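3.2 Setting the table, and what gets left on it

I came to party clean-up sideways. My first plan for the Dokcombe study was to look at how people lay a table for guests, and I had a lovely tidy coding sheet ready for it (cloths, plates, centrepieces, the lot). Then I sat in on the first few sessions and found that the bit I kept scribbling about was the end, when everything has to go back where it came from and half of it is too small to pick up comfortably.

Confetti was the worst offender, and also my favourite. In our household survey at Unbridge, which drew 400 replies, I asked people what they did with table scatter once a party was over. Of those, 84 said they saved it for next time. I'd expected hardly anyone! The comments were a treat as well. One person keeps theirs in an old jam jar, another shakes the whole cloth out over the garden bed and hopes for rain, and one rather cross reply just said "vacuum".

What I wanted to know was whether the colour of the cloth changes how thoroughly people clear it. My hunch was that a strong contrast makes the leftovers nag at you, so you keep going back for one more piece. A pale scatter on a pale cloth is easy to forgive, and easy to miss until you fold the thing up and feel the lumps. We settled on a bright green cloth with yellow stars for the high-contrast table, and kept an open cardboard box beside the cloth for packing things away, as most of us do at home. Figure 2 shows that arrangement, with a few stars still lying on the cloth.

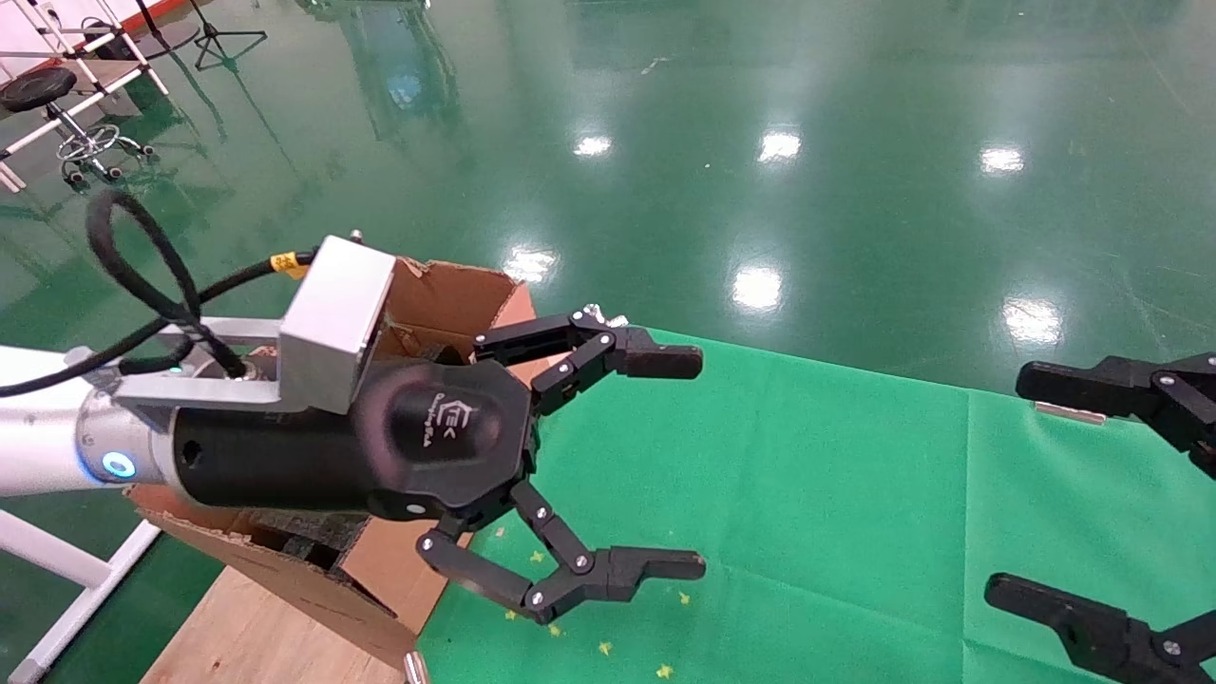 Figure 2. High-contrast table: yellow star confetti on the green cloth, with the open packing box alongside.

3.3 How we judged a clear table

Deciding when a table was "clear" caused more arguments than anything else in the project. Remedios Samonte, who did the second round of coding, is much stricter than I am, and she counted a star as left behind even if it was tucked under a fold. I was inclined to let those go. In the end we used her rule, and I'm glad we did, as my version would have flattered the pale cloths no end.

We also had to choose what to do about boxes. Some people pack the big things first and leave the scatter for last, and others sweep the small stuff straight in and then pile everything on top of it. The second way is quick, but you pay for it at the next party when you're fishing around in the bottom of the carton. I coded both as finished as long as the cloth itself was bare, and noted the packing order separately so that anyone who disagrees with me can redo the sums.

One wrinkle I should own up to is static. Our foil pieces clung to the synthetic cloths in the dry weeks of March and slid off the cotton ones, so fabric and colour are a bit tangled together in the early sessions. I've marked those sessions in the results and left them out of the contrast comparison.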